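Why do office chairs turn?

Under the seat of an office chair there is a strong tube. The seat sits on top of it and can go around, so you can reach your things without standing up.

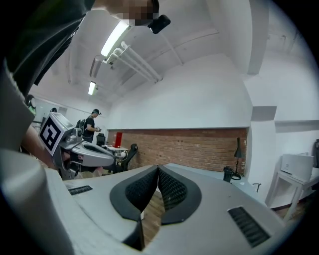

Chairs for work are made in many shapes. Some have a tall back, like the black one near the brick wall, and others have a back of mesh – a net with very small holes. Air can pass through a net, so your back stays cool. Look at a chair at home. Does it have holes too?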